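Wernalell Opens Its Pages to Readers' Kitchen Stories

4/21/02

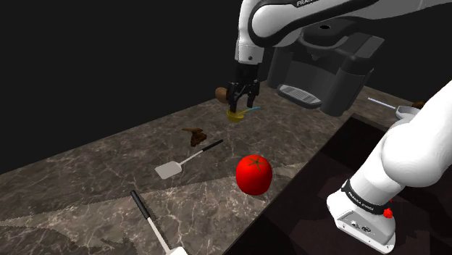 The folks at Wernalell, the little online magazine for families who have lived in more countries than they can easily list, are putting together their first collection of reader recipes, and they would dearly love to hear from you. Editor Yanti Harahap has been hoping to do this ever since a short piece on rice porridge brought in more mail than anything the magazine had run before — 90 letters, many of them with a grandmother's instructions copied out in full.

The collection will be called Jesel, and it should be ready in July. There is room for 100 recipes, each with a few paragraphs about where you first ate the dish and who made it for you. Please keep the story part under 300 words if you can, though Yanti admits she has a soft spot for people who ramble (she does it herself).

"I grew up in three cities and every one of them had a different idea of breakfast," she said. "I still can't choose, so some mornings I eat two."

Two contributors are already in. Ingvar Dalsgaard has sent his mother's fish soup, which he learned to cook over the phone, and Mawar Kwok has written a lovely long piece on packing school lunches her classmates wouldn't trade for.

Recipes may be sent in any language, as long as an English version comes along with them. Uriel Carrillo is looking after the mail and will write back to everyone — give him a week or two, please, as he also has a new baby at home.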